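Tabletop Cells > Grippers > Service Parts

Skarnel Pad and Sleeve Set, Part 567

Replacement contact pads and knit finger sleeve for the Skarnel two-finger gripper. The set fits arms used for light tabletop handling. Check the pads every 125 operating hours and replace them as a pair. A single new pad closes off center and will push light parts sideways before the grip is made.

Before fitting, open the jaws fully and park the wrist over a clear area of the table. A light object of known shape is enough for the grip check afterward.
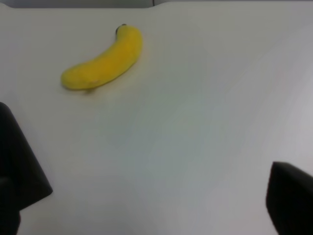
One customer asked whether the fingers have to be re-zeroed after a pad change or only after a finger change. Both. Pad thickness varies enough between batches to shift the closed position, and the controller will report a grip where there is none.

Cable routing is the usual cause of faults after service. Turn the wrist slowly through its full range by hand, power off, and watch each cable for pull at the connector. Leave slack for the last joint. The drooping loop on the right side of the arm is the right idea, provided it stays clear of the table at the lowest approach. The Wysocka bracket, sold separately, takes two screws through its top plate.

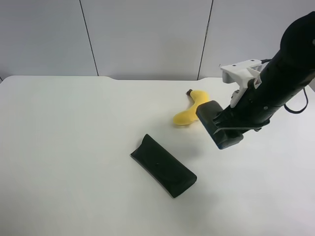 Camera mounts should be tightened before the grip check — a mount that shifts afterward spoils the calibration. Wipe the ventilation slits on the camera module with a dry brush only.

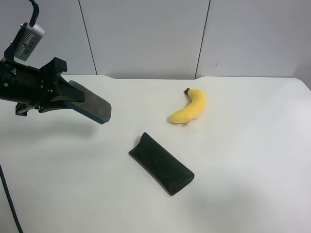
Loncombe, 2/18/22

Sets shipped from this date use the revised sleeve. The older sleeve could ride up over the pad edge after long runs. On the Runov test cell the revised version completed 1,208 grips without adjustment. To fit it, roll the knit down over the finger, seat the pad, then pull the knit up until it lies flat.

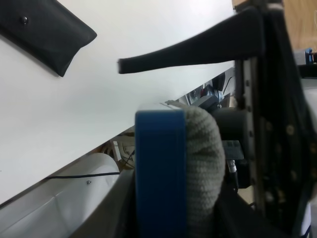
Do not use adhesive on the knit. If it bunches, take the pad off and start again. Run 40 open-and-close cycles at low speed, recheck the pad screws, and re-zero. Old-style sleeves can be exchanged until the end of September.

Contact Skarnel Parts | © 2022 Skarnel | Back to top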